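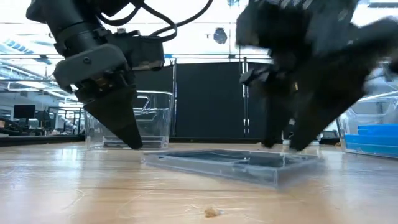 Slide 1: What the log said and what the table said

Speaker: Siv Vik
Slot: 20 minutes, then questions. Leave this one up while people sit down.

Say who I am. I review failures at Flisora. I didn't build the cell and I don't sell it.

The job is two arms and one shallow tray. Left arm comes to one end, right arm to the other, they lift together. Any warehouse hire learns it before the coffee break. We were told it was solved. I have heard "solved" before and so have you.

Slide 2: The number everybody liked

1,437 lifts logged. 1,437 marked complete. Pause here and let them look at it.

Ask the room: who has ever seen a perfect column and relaxed? Somebody will put a hand up. Be nice.

"Complete" in this log means both arms reached their end position. It says nothing about the tray. An arm can get to the top with nothing in its fingers and score the same as one that did the work. Thomas Caruso asked about this in the first review and was told the grip check covered it.

Slide 3: The grip check

Go slowly, people get lost on this one.

The check looked at finger gap. Fingers stop short of fully closed, so there must be something between them. Fine for a thick part. Our tray wall is thin, and the cutoff had been set on a thicker tray from a different supplier. Then someone widened it to stop false alarms. After that it passed almost anything, air included.

Stela Iordache went back through the video by hand. She got through 719 lifts before I told her to stop. In 196 of them the right arm let go early or never had hold of the tray. The log has every one down as good.

Don't do the percentage out loud. They can do it.

Slide 4: The late arm

Second fault, and the one I care about more.

The two arms were supposed to wait for each other. They waited for a message, and the message was sent when the move was planned, before the arm had settled. So the left would be parked and the right still traveling when the lift was cleared to start. Most times it got there. When it didn't, one end of the tray went up alone.

The vendor slide from Zuslow called this "soft sync." I asked Mahmoud Ait Brahim what soft meant. He said it meant they hadn't measured it. Good answer, and I wish it had been in the brochure.

Slide 5: Where the person stands

Slow down again. No jokes on this slide.

On 12/18/20 Arvid Sæther reached in to straighten a tray that was hanging from one end. The status light was green. The right arm moved. He got his hand out and he is fine.

The light was green for the same reason the log was perfect: it took the software's word for it. The report's first draft said "operator error." I refused to sign it. He followed the light he was trained to follow.

Slide 6: What we changed

- Hold is checked by load at both wrists, twice, before and after the lift
- "Arrived" is sent by the arm once it has stopped
- Status light wired to the safety circuit, software can't turn it green
- Reaching in means the gate is open and power to the arms is off

We ran 200 lifts after the changes with a person watching each one. The new log flagged some misses, and the person had flagged the same ones. I like that log better than the old one. It is still only 200 lifts on one tray, so if anyone asks me whether it's fixed, the answer is "I don't know yet."

Slide 7: Questions

Likely ones:
Why not more cameras? We had cameras. The video wasn't being watched.
Would you buy from Zuslow again? Ask them for the raw log first. Then ask who wrote the word "complete."
Can we have the video? Check with Stela, she has the copies.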